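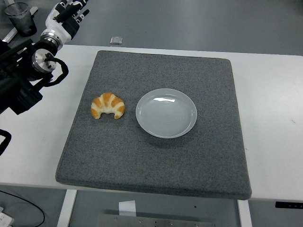
4.2 What guides say and where people look

Commentary on guided day tours is usually written on the assumption that passengers are listening. We tested this on the Plemard coach route, a seven-hour circuit with three viewpoint stops, using recordings from July and the booking records of the operator, Jallden. The records hold 2,847 bookings, of which 700 came with a completed questionnaire.

Passengers remembered the lunch stop best. The second viewpoint, which the brochure calls unmissable, was missed by a good many, including several who had photographed it. Geology did poorly throughout. Guides who dropped the prepared script and complained about parking were rated as more knowledgeable, a finding that Panasiuk, who wrote the script, asked us to check again. We did, and it stood.

Figure 3. Croissant and plate on a grey mat.

Stüber and Workine report a similar pattern on river cruises, though their passengers could not wander off. Ours could, and on the Thursday departures they were late back to the coach at all three stops.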